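About Tratum

Tratum writes control and perception software for robot arms that handle packaged goods. We work from a single site in Trirdale and have two product lines: Mridha, the grasp planner, and Kino, the tooling used to record, replay and label what an arm did.

The company was started by Sajib Jayawardena and Heino Butkienė. Sajib leads planning and motion control. Heino leads perception, including wrist camera calibration and pose estimation for cartons, books and gift boxes. Printed covers and glossy surfaces are a large part of that work — glare changes with every few degrees of wrist rotation, and an estimator that trusts artwork alone will drift. 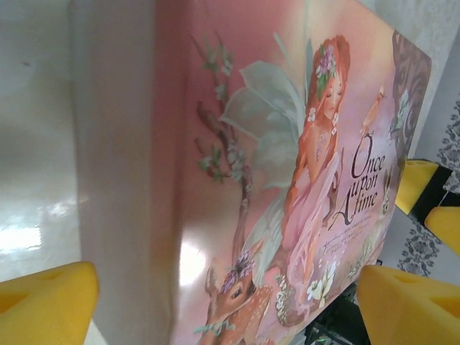
Mridha takes a pose estimate with its uncertainty and returns ranked grasps. If the top grasp falls below threshold, the arm moves to a second viewpoint before closing. The regression suite replays over 1,000 logged approaches against each release candidate, and a build that changes any grasp ranking is reviewed by hand.

Kino stores joint states, images and planner decisions on one clock. Version 2 was released in May and added side-by-side replay of two planner builds.

We employ 32 people, most of them engineers. Integrators can request an evaluation licence through the contact page.

Page last updated October 30, 2025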